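Newsroom > Security > Regional Bulletin

Filed under: Public Safety & Defense

The Trurkville Port Authority has confirmed that the overnight closure of its northern channel will remain in force until Monday. The order followed the discovery of an unexploded naval mine by a dredging crew.

Authority spokesperson Imelda Yap stated that 13 vessels had been redirected to Curville and that 340 residents of the harbor district had been moved to temporary lodging.

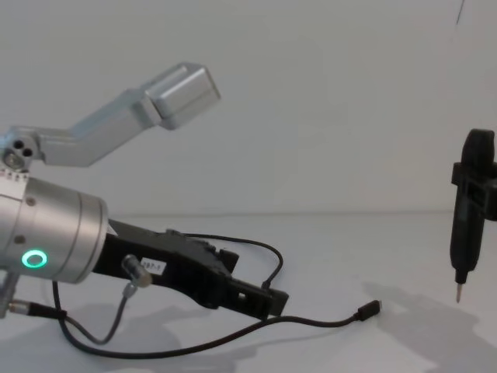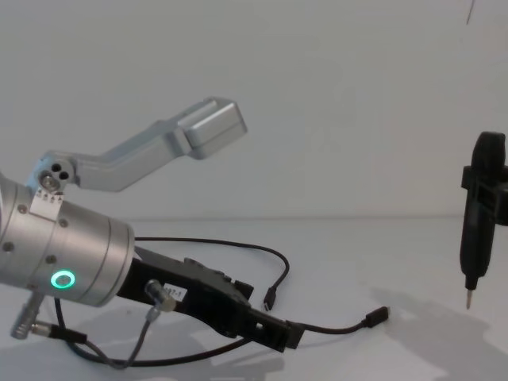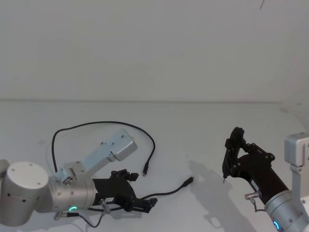

Page last changed: Monday, 7:40 a.m.

Navy divers under Commander Rogelio Cabanatuan will tow the device to open water – weather permitting – for controlled disposal. Shipping is to stay 2,000 yards from the site.

Residents may call the district office for updates.

Related items
Trostwood Coast Guard Station Adds Night Patrols
Umali Named Deputy Harbor Master
Curville Ferry Timetable Revised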